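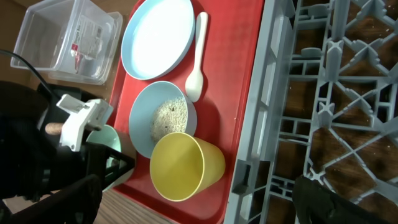 Ticket 496 – Demo table, left arm pauses during clear-up
Opened by: Florin Husar
Assigned to: Kosmas Alexiou
Site: Zindudberg, open day
Status: Open, waiting on visitor side

Florin, Wednesday, 9.40
Morning Kosmas, and thank you again for lending us the table for the open day, the families from Flurna have been asking about it since they came in. One niggle. On the tray-clearing routine the left arm stops for a good few seconds before it carries on, and people start clapping because they think it has finished. Very kind of them, but I'd like it sorted before the Gasser party comes at two.

Kosmas, 10.15
Hello Florin, lovely to hear it's drawing a crowd. Could you look in the Morkular log for a line with code 234 in it? If it's there, the arm is waiting for its wrist picture and giving up after the time limit. Please also send me a view of the whole table from the head camera.

Florin, 10.50
Found it, code 234, twice in the last run. The limit is set to 400 milliseconds, which I haven't touched. View attached.
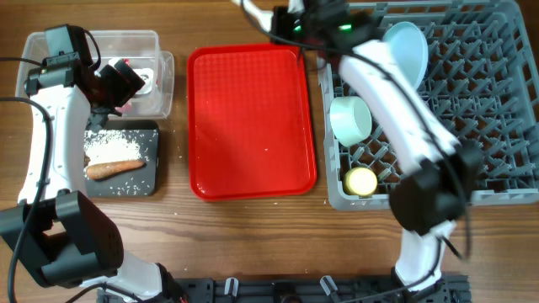
Attachment 1: head camera, tray empty, two bowls in the rack, rice and carrot on the board.

Kosmas, 11.20
Thank you, very clear. Nothing on the table worries me, though do brush the rice off the tray and the wood when you get a minute. Please reseat the left wrist camera plug at both ends, restart Morkular and leave the limit alone for now. I'd sooner find the slow picture than hide it.

Florin, 12.05
Plug reseated, restarted, and one run done without a pause – I'll do a few more over lunch and write again before the Gasser people arrive.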